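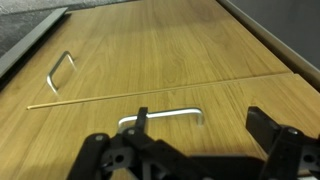
Lower drawer, fingers open either side of the handle.

Pre-session check, drawer pull study, kitchen station
Date: 2018-08-03
Checked by: Effie Laing
Method under test: Brasow grasp-from-wrist-view, vs Tsoukalas fixed-waypoint baseline
Planned: 300 pulls, split even between the two

1. E-stop, wall side and handheld
OK. Both tried. Handheld one is sticky on release, twist harder.

2. Speed limit loaded
OK. Still the slow profile. Do not switch to fast for the baseline only, it wrecks the comparison. We did that once in the pilot and had to throw out 16 trials.

3. Force cutoff
OK after fix. Was set from the old Rolero config. Reloaded, tripped it by hand 3 times, stopped every time.

4. Finger pads and screws
OK. Pads clean. Screws on both finger assemblies snug. Please check again at the halfway break, they work loose on the long handle pulls.

5. Wrist camera view
OK. Both fingers in view with the handle between. Brushed metal throws highlights, so keep the room lights the same all session. If somebody opens the blinds, write it down with the trial number.

6. Drawer handles
OK. No wobble. Two handles close together is the whole point of this part: baseline went for the wrong drawer in the pilot whenever the start pose was off to one side. Wrist-view method got it right more often but was slower to commit. Log the wrong-drawer ones as WD, not as a plain fail.

7. Clamps and mounting frame
OK. Hand tight plus a quarter turn.

8. Cables
COMMENT. Leave enough slack for full wrist rotation, tie back whatever's left. Run the reach test with the drawer open AND shut, last time only shut was done.
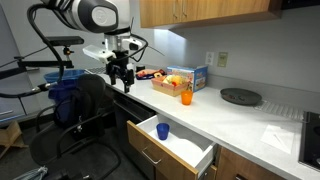

9. Floor and walkway
NOT OK until the chair is moved. Bin back too, drawer needs its full travel and the operator needs a clear step away. Recheck before power on, sign again.

10. Counter items
COMMENT. Clutter stays, its part of the protocol, but nothing that can tip near the front edge. Cup goes back behind the basket. Crumbs in the pan, wipe it out. Paper napkin away from the cooktop pls.

11. Inside the drawer
COMMENT. One cup only for the loaded trials, back left. Same spot each time or the pull force numbers mean nothing.

12. Cooktop
OK. Off at the breaker, tag on. Tag stays on all day even at lunch.

13. Logging
OK. Inano recorder running, clock synced. Disk had room for 765 clips at the current setting, plenty.

14. Second handle type (wire handle, wooden top)
OK with comment. Thinner than the bar handles, so the closing width is different. Load the other grasp file first!! Approach needs to stay clear of the appliance to the left. Walk it through once by hand at slow speed, then go.

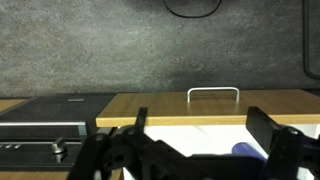
Depth is the thing to watch on this one. In the pilot the wrist-view method lined up fine left to right and then closed too early, short of the handle. Counts as a miss even if it gets it on the second close. Mark first-close and second-close seperately, we want both in the table.

15. Operator position
OK. Standing, handheld stop in hand, not on the counter.

16. Stop rule
Two force cutoffs in a row on the same handle, stop and call me. Don't just reset and carry on.

Open items
Item 9, chair and bin. Has to be closed before trial one.
Item 8, reach test with drawer open.
Item 10, cup and pan.

Result: conditional pass. Goes to full pass when the three above are initialed.
E. Laing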